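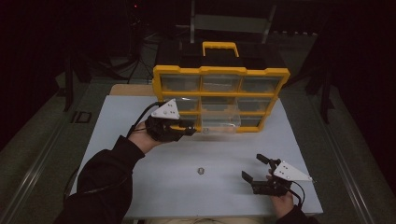 Dollby drawer set — read me first

Hi, and thanks for grabbing this! Dollby is my little collection of hand-shown demos for small-parts work: drawers, a hex nut, two hand-held grippers and a lot of patience. I recorded it for Tirkis, my two-arm training code, but it should load in anything that reads the Varma layout.

Last update: 24/10/2025

What you get

There are 1000 demos in 5 folders, one folder per session. Every demo has the video, the gripper poses and how wide the fingers were open, all on one clock. I did most of the showing in August, so the early folders are a bit clumsier than the late ones (I got faster, and you'll notice). I left the fumbles in on purpose — a policy that has only watched perfect grabs falls apart the first time a drawer sticks.
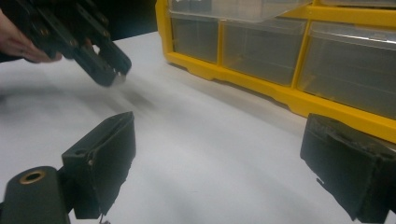
Do I need the same parts organizer to use this?
Any organizer with small pull-out drawers is fine for a first try, but plan on adding some demos of your own if the drawer fronts have a different lip.

Known problems

Folder 4 has a clock slip between left and right, so run the sync script before you train on it. Fast moves come out blurry on the gripper cameras. Clear drawers are also just plain hard: reflections move when the gripper moves, and my depth estimates there are junk.
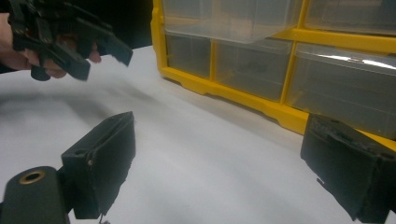

I've stopped trying to fix the depth and simply mask it out, and Tirkis does that by default. If you'd like to have a go at it yourself, set the mask flag to off and please tell me how it went!

License and contact

Free for research and teaching. For anything you plan to sell, write to me through the Pestumine page first. Bug reports go there too — include the folder and demo number.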